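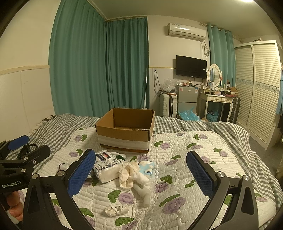

Que no iba a hablar mal de la otra lista, me avisó la candidata nada más descolgar, y que si yo llamaba buscando eso podíamos colgar los dos tan amigos. Le dije que no, que llamaba por las cuñas de radio. Se rió. «Ah, bueno, entonces sí tenemos para rato».

Inicio | Municipales | Entrevistas | Agenda | Contacto

Tiempo de lectura: 3 minutos

Me explico, por si alguien no ha puesto la radio desde septiembre. La campaña por la alcaldía de Celance lleva semanas atascada en el mismo asunto: la venta de los terrenos de Yeoh, junto al río, y quién sabía qué cuando se aprobó. El alcalde dice que se hizo todo en pleno y con luz y taquígrafos (la expresión es suya, la repite mucho). Ella, que entonces era concejala de la oposición, se abstuvo. Y esa abstención es la que suena ahora 14 veces al día entre canción y canción, con una voz grave y una musiquita de película de miedo.

«La primera la oí en la peluquería, con el tinte puesto», me cuenta. «Y claro, ¿adónde te vas con el tinte puesto?»

Le pregunto por qué se abstuvo, que es lo que quiere saber todo el mundo. Tarda un poco en contestar. «Porque el expediente nos llegó la noche antes. Eran 200 páginas y no me las había leído enteras. Si voto que no sin leerlas, soy una irresponsable, y si voto que sí, imagínate. Hoy pediría que se retirara del orden del día, eso sí. Me faltó tablas».

Yo le insisto, porque la respuesta me parece un pelín cómoda, y ella lo admite a medias. Dice que una abstención se defiende fatal en la calle, que la gente quiere un sí o un no, y que lo entiende. Lo que no le parece de recibo es que la cuña diga que «facilitó» la venta. «Salió con mayoría de sobra. Con mi voto en contra salía igual, míralo en el acta».

Lo miré, y es verdad. También es verdad que en el acta no consta que abriera la boca durante el debate. Se lo dije en la segunda llamada, el miércoles, y no le hizo mucha gracia. «Pues no, no hablé. Apúntalo también».

Apuntado queda.

De dinero habla con menos ganas. Su lista lleva gastado casi el 62 por ciento de lo previsto y todavía falta lo más caro, el buzoneo. No van a contratar radio, asegura, aunque la emisora les ofreció el mismo horario. Prefiere ir barrio por barrio: lleva 42 reuniones, la última en Trivivwood, la urbanización de arriba, donde le preguntaron por los terrenos una sola vez y por el autobús toda la tarde. ¡Toda la tarde! Lo del autobús a Zenduvau, que dejó de pasar los domingos, va en el programa, en la página tres, y me lo leyó entero por teléfono, con horarios incluidos.

Antes de despedirnos le pregunté si habría debate. Dice que ella ha propuesto dos fechas y que está esperando respuesta. Yo también he escrito al equipo del alcalde para hacerle una entrevista como esta, y me han contestado que lo están mirando.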